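# Keeping council work and party work apart at home

These tips are for anyone in the Bruvby area who sits on council, belongs to a party as well, and runs both out of a spare room or the end of the kitchen table. Most of the mix-ups happen with paper, ink and phones. The rules themselves are in the councillor handbook; what follows is how to live with them in a small house.

## Paper and printing

- Buy two different colours of folder and stick to them. I use grey for council and yellow for the party. Anything that arrives without an obvious home goes in a third folder, and I clear that one before tea.
- Keep council-supplied paper in its original wrapper, in a cupboard. Party flyers get printed on paper you bought yourself.
- If the printer belongs to council, don't print party material on it, even one page. The library charges per sheet and the receipt is handy at claim time.
- Write the date on the back of every handwritten note, along with who you were at the time: "C" for councillor, "P" for party member.

Old agendas pile up quickly. Before I sorted mine I had 96 of them under the bed, going back to the Karagiannis Street rezoning. Council keeps its own copies, so check which ones you've marked up and recycle the clean ones. Confidential papers go back to the clerk or through a shredder. Don't put them in the kerbside bin.

## Phones and email

Two phones are best. If you only have the one, set up two email accounts with different coloured icons and turn off automatic forwarding between them. Forwarding is how a resident's complaint about a blocked drain ends up on a party mailing list. The resident gave you that address to get a drain fixed.

Contact lists need the same care. Don't copy numbers across. If somebody who rang about a footpath later wants to join the party, ask them to fill in the form like everyone else.

Charge both phones in the same spot, with a strip of coloured tape on each charger. At 6 am they look alike.

## Mail and claims

1. Open council mail and party mail at separate sittings.
2. Put stamps in two envelopes. Mine are marked and live in the cutlery drawer.
3. Note the odometer before and after each trip. If you drive to a site visit at Toris and then go on to a branch meeting, claim the first leg only.
4. Photograph receipts the same day, because the thermal ones fade.

My mileage log for last year had 123 entries. It took nearly an hour to check, and I found two trips that shouldn't have been there. I took them out and told the clerk.

## Visitors

People will drop in. If it's council business, leave the party calendar off the fridge door, or hang it inside the pantry where you can still read it. Lawn signs belong in the shed outside campaign time. Dry them first or the corflute goes mouldy, and stack them flat.

If your caucus in Prevevia wants to talk about a vote, take the call somewhere the council papers aren't spread out. It's easy to read from the wrong page.

## When you hand over

Return keys, passes, laptop and unused letterhead to the council office, and ask for a signed list. Party records go to the branch. Do the two drop-offs on different trips, with the boxes packed and labelled the night before.

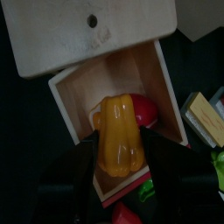
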